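I have been meaning to write about my linocut course since October and keep not doing it, mostly because every spare evening has gone on cutting more lino. So this is a catch-up, and it will ramble.

Some of you will remember that I gave up on drawing years ago. I could never leave a drawing alone. I'd rub out, redraw, rub out again until the paper went furry, and then I'd shove it in a drawer and sulk. Then in the spring Amber Martens lent me her spare cutting tools and a block the size of a paperback and told me to go and ruin it. I ruined it completely and I was so happy!

The course runs on Saturday mornings at Fallora, the print workshop above the old bicycle shop. There are 20 steps up to it, steep ones, and you can smell the ink from the bottom. Zoriana Bilyk teaches it. She prints enormous pictures of marshland, all reeds and low sky, and she cuts them straight into the block with hardly any drawing first, which made me feel faint the first time I watched. Her advice to me in week one was to stop cutting towards my thumb. Her advice in week two was the same.

What I hadn't understood before starting is how much you have to think in reverse. Everything you cut away stays white, and everything comes out the wrong way round as well. I knew this. I had read it in two books. I still cut the name of a boat backwards, or forwards, whichever is the wrong one, and had to call it a study. Gijs Boersma, who shares my table, kindly pointed out that it would be correct if you looked at it from inside the wall.

My first proper project was stripes. Zoriana sets it for all beginners: pick something striped, anything at all, and make it look soft using only straight tools and black ink. I spent weeks looking at stripes. Awnings, deckchairs, mackerel, the neighbour's blinds. What makes cloth look like cloth is what the lines do at a fold, how they bunch up and swing round and then vanish under each other. If you cut them evenly all the way across you get a zebra crossing. My first three attempts were very much zebra crossings. 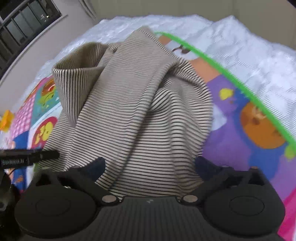
Stripes and ribbing on the white duvet.

The one I kept in the end is small and a bit wonky, but there is a fold near the middle that really does seem to tuck under. I got it by letting the lines get thinner as they go into the bend and then simply stopping. Sem Hoekstra, who does the most beautiful wood engravings and never says much, came over and looked at that corner for a good long while and said "yes". I have been living off that "yes" ever since.

A few notes on materials, as I know Azlan Oei will ask. I started on the grey lino, which is cheap and goes crumbly when it's cold. Sitting on it helps, or a hot water bottle if you have any dignity. Then I tried a softer Grelto block that everyone at the workshop likes, and it cuts like butter, but I found I skidded all over the place and lost my fine lines. I'm back on the grey now. For ink I use Maes black, the oil-based one. It takes days to dry and it gets on the door handles, and the black is so deep and velvety that I forgive it everything. Paper I am still hopeless at. I printed a whole run on something too thick and the solid areas came out speckled, like a bad photocopy. Zoriana says to damp it first. I will try that next.

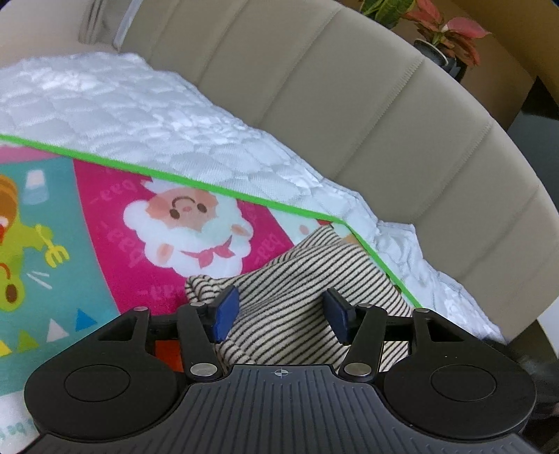
More stripes, with cartoon colours underneath.

The other big thing is colour, which I've only just begun. The method we're learning is reduction printing, where you use the same block for every layer and cut away more of it each time. You print all your pale colour first, cut, print the next, cut, and by the end the block is mostly gone and you can never make another. I love this! It's terrifying, but for someone who used to rub out every line it has been the best possible cure. I made an edition of 29 (too many, my kitchen was hung with them like bunting) and lost 4 to smudges and bad lining up. The rest are a harbour at dusk in yellow, rust and a very dark blue. The rust is slightly off to the left on nearly all of them, and I've decided I like it – it gives the boats a sort of wobble.

We have a little show coming up at the Amilance, in the corridor by the café. Two prints each, unframed, on bulldog clips. I'm putting in a harbour and the small wonky stripes. Gijs is showing an owl he has been working on for so long that we all ask after it by name.

Next block is already on the table. It's going to be leeks.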